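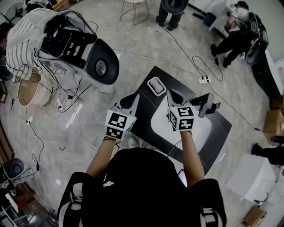 Meltgate releases update to its hand-tracking software for robot training

Meltgate, the Mesham software company, has released a new version of the tool it sells for turning recordings made with hand-held grippers into training data for robots. The update went out on 17th March and is free to existing customers.

The main change is in how the software works out where each gripper is. Until now it relied on finding a printed marker in every picture from the head camera, and dropped any stretch of a recording where the marker was lost for more than a moment. The new version carries on through short gaps by combining the last good marker reading with the motion sensor in the gripper, then corrects the path backwards once the marker comes into view again.

Meltgate said the old method had been throwing away usable work. In a test set of 2832 recordings made at its Mesham site, 925 had at least one gap long enough for the previous version to reject part of the recording. The company has not said how many of those are now kept in full, but it plans to publish the figures with the next set of release notes.

Gaps of up to 200 milliseconds are filled by default. Users can set a lower limit, and the software now writes a flag beside every filled position so that it can be left out of training later. Longer gaps are still cut.

The markers are printed on the faces of a cube fixed to each gripper, so that one face or another should be in view as the wrist turns. Problems come when one hand passes in front of the other, or when the operator looks away from the work. Meltgate said most of the gaps in its test set came from the first of these, and that tasks in which an object is handed from left to right were the worst affected.

A second change deals with mixed-up hands. The earlier version could swap the left and right grippers if both disappeared and came back close together. Each cube now has its own set of marker numbers, registered once at the start of a session, and the software stops with a warning if it sees a number it does not know. Customers who printed their cubes from the old sheet, which used the same numbers on both, will need to print one new set.

Pellesano, which makes fitted kitchens and has been trying out two-armed robots for packing drawer inserts, was given the update in December. It said operators were repeating fewer takes, but that the calibration step at the start of a session had become longer. It has asked for a way to save a calibration between sessions on the same day. Meltgate said this was being worked on and would not be in the current release.

The planning side of the package, called Rahman, is largely unchanged. It takes the cleaned hand paths and checks whether a given robot could follow them without reaching a joint limit or hitting itself. Paths that fail are listed with the time at which the problem occurs. The new version reads the gap flags and reports separately on any failure that falls inside a filled section, as these are more likely to be caused by a tracking error than by a movement the arm cannot make.

Recordings processed with older versions can be run again, provided the original video and sensor logs were kept. Meltgate advises against mixing old and new output in one training set, because the two versions smooth the paths differently.

The update needs version 2 of the file format. A converter is included in the download, and support for the first format will end in December.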